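Cullinane room, sound limiter and late-hours notes
October, continued from previous entry

Limiter recalibration ahead of the late series. The house rack was left as found: Jutel limiter in the insert path after the desk, both amps downstream, subs on their own send. Firmware not touched. The old settings sheet taped inside the rack door does not match the stored preset, so I worked from the preset and took the sheet down.

Pink noise at the desk position first, then at the bar, then on the pavement outside the Jotville street entrance with the inner door shut. Inner door open is a different case and gets its own run. The problem is the same as last time. Broadband level outside is acceptable, but the 63 Hz octave comes through the lobby nearly intact. Pulling the overall threshold down fixes the street and ruins the room, so the overall threshold stays where it was.

Changes made:
Sub send down 3 dB.
High-pass on mains moved up to 90 Hz.
Limiter attack on the low band shortened, release left alone.
Small dip at 248 Hz on the mains. There is a buildup under the balcony that makes every baritone sound like he is in a cupboard.

Repeated the three positions. Street reading in the 63 Hz band dropped by 5 dB with the inner door shut. With it open the improvement is smaller and not stable from one pass to the next. I would not quote a figure for it yet. Wind noise on the meter during the second pass, discarded. 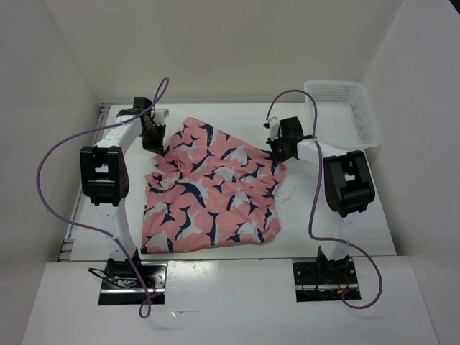

Two-arm bench, shark-print shirt between the arms.

Room response. The peak at the back wall is still there. Vevstead panels are up on the left side only; the right side is waiting on brackets. Did a sweep anyway to have a before. Decay at the rear is long in the low mids and short everywhere else, so the band will hear a dull room and ask for more top in the wedges. Do not give it to them before the right side is treated. The ring at 3,476 Hz in wedge two comes from the wedge, confirmed by swapping it with wedge four. The ring moved with the box. Tagged it and put it at the bottom of the stack.

Stage power. Drum riser circuit and the backline circuit are on the same leg. Fine for a trio. For the late sets with two keyboard rigs and the projector I want the projector moved to the bar side. Asked for a longer run of cable. Existing one reaches if it crosses the fire exit, so it does not reach.

Changeover timing. Walked through a two-act swap with the patch list as written. Channels 9 to 16 have to be repatched at the stage box, and that is where the time goes. Revised list keeps the first act on 1 to 8 and the DJ on a separate stereo pair, with no repatch between them. Line check for the second act can then happen on headphones while the DJ plays.

Logging. Limiter writes a sample every few seconds after doors. Pulled the file from the last show: 1,555 entries, with a gap in the middle where the rack lost power. The gap covers most of the headline set, so the file is no use as evidence for the license review. Rack now on the small UPS from the office. Tested by pulling the plug. Logging continued, amps dropped out as expected.

To do
Second street run with inner door open, after 11 pm, when traffic is down.
Right side panels.
Recone or replace wedge two.
New settings sheet for the rack door, with the preset number on it.
Check whether the lobby door closer can be adjusted. It stops a hand's width short of the frame, and that may account for the unstable readings.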